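The carrier bag test 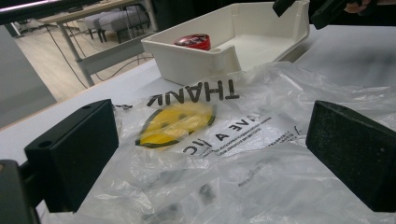 A carrier bag, a tray and a small red tin. Bags remain the hard bit.

Every January somebody forwards me a film of a robot tidying a kitchen, and every January I ask the same question: can it put away a carrier bag? I don't mean pick one up. I mean flatten it, get the air out, fold it and stuff it in the drawer with the others, which any ten-year-old in Clevville can do while talking about something else.

Readers who went to the Feltitz open day on 5th June will have heard the usual promises. Unpacking the shopping was "nearly there". Laundry was "very close". I have been hearing that laundry is very close for as long as I have edited this newsletter, and I still do my own.

Petrică Cârstea runs the packing benches at Terkmont and has sat through more sales visits than I have. His complaint is about what gets left out. A tin is easy. It stays the shape it was when you reached for it, and it doesn't mind being gripped a little too hard. A thin plastic bag changes shape every time you touch it. It is see-through and it shines, so a camera may have trouble telling bag from bench. Pinch one layer and you may have two, or the handle, or nothing.

"They show me the tins," he told me. "I have people for the tins. They're quick and they also answer the phone."

Terkmont did try an arm called Roman on one bench. It was given 653 bags to open and hold ready for filling, and managed 400 of them without help. The supplier called this encouraging. Petrică called it 253 times that someone had to walk over. The arm has since been moved to cartons, where he admits it does well.

Märta Isaksson takes a kinder view. She teaches people to work the hand-held grippers that are used to record chores, so that a machine can later be trained on the recordings, and she thinks bags and cloth will come once there are enough of them. She may be right. I tried her gripper for an afternoon, and with two stubby fingers and no sense of touch I was hopeless with a bag myself. It took me more than 3 minutes to fold one, and the result was closer to a ball.

That did make me a bit more patient with the machines. It didn't make me want to buy one. Märta has offered to bring a newer version to the autumn meeting, and I have told her I'll supply the bags.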